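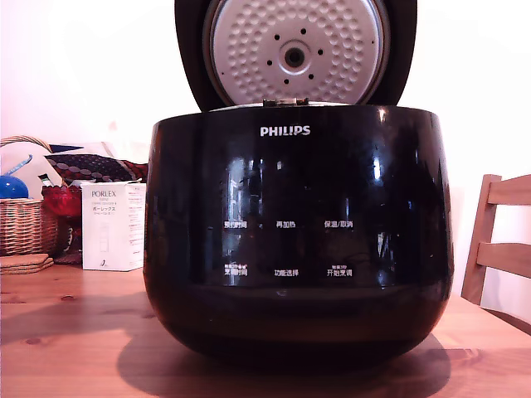 Rice always gluey at the bottom, what am I doing wrong?

Posted by Apolline Hamel, Sat 26 March

Hi all, hoping one of you can save my dinners. I've been cooking rice for the family most nights since November and it comes out the same every time – lovely on top, wallpaper paste underneath. I use long grain from the Edby shop on the corner, one cup of rice to two of water, and I serve it the minute the cooker clicks over to warm. My mum says I should rinse it, my husband says rinsing is a waste of time. Does it matter? And is there a trick for reheating it the next day, or should I just bin what's left?

Replies

Prundier
Your mum's right, sorry to your husband! Tip the rice in a bowl, cover with cold water, swish it about with your hand and pour the cloudy stuff off. Do that until it's mostly clear. It's the loose starch that gives you the glue.

Two cups of water is a bit much for rinsed long grain in a cooker as well, I'd try one and a half and see how you get on. And don't open it when it clicks! I leave mine shut for another 7 minutes (I set the timer on my phone or I forget), then fluff it with a fork right down to the bottom. I used to dig straight in like you and had exactly the same trouble.

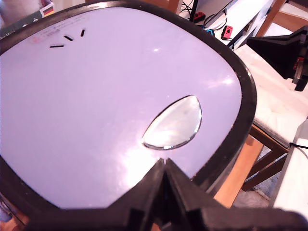

If it's still too wet after that, drop the water by a couple of spoonfuls next time – small changes, or you'll end up with crunchy rice and be back here asking about that instead. Brown rice wants more water and a lot longer, so don't go by any of this if you switch.

oral33
just buy basmati, never had a problem

Urnix
Agree with the rinsing. On your other bit, leftovers are fine but don't leave them sitting out on the side all evening. I spread mine on a plate so it cools quickly, get it in the fridge within the hour and eat it the next day. Splash of water over it, cover, microwave till it's steaming hot all the way through, and only reheat it the once. Makes very good egg fried rice too, much better than fresh, and my two will eat peas if they're in it.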